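Nultcombe library to stay open later from next month

The town library in Nultcombe will keep its doors open until 9 in the evening on 4 nights of the week. The council agreed to the change on May 30, 2025, after a trial in April which brought in more readers than the staff had expected.

Until now the building closed at 6, and many people who work in Clekdale could not get home in time to return a book. A petition with 200 signatures was handed in during the winter. It asked for longer hours and also for more tables, as the old reading room fills up quickly before school exams.

The extra hours will cost up to 3,000 dollars a month. Most of this is for wages and heating. The money comes from the part of the budget that was kept for a new parking lot on Salinas Street, and this work will now wait until next year.

Ruby-Lee McAlister, the head librarian, said that the evenings will be quiet on purpose. There will be no children's events after 6, and the music corner will be closed. Visitors can still borrow and return books, use the printers and sit at the long tables for as long as they like.
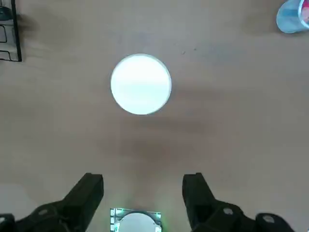
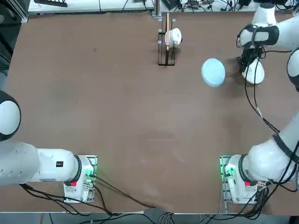
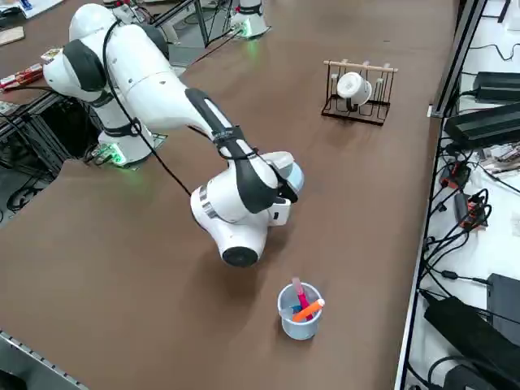

Guangming Jin said he was glad about the decision but he would have preferred that the library opens earlier also. Many older people in the town are awake at 7, he said, and in winter they have no warm place to sit and read the newspaper before the cafe opens at 10. He asked the council to look at the morning hours too, and to say clearly if the bus from Nukness will run late enough for the readers who live there.

The bus company has not yet given an answer. At present the last bus to Nukness leaves 60 minutes before the new closing time, so people without a car would have to go home early or share a ride.

Late fees stay the same, and library cards do not need to be renewed. Books can be left in the return box at any hour – the box beside the side door was repaired in April. The new hours will be tried for one year, and then the council will vote again.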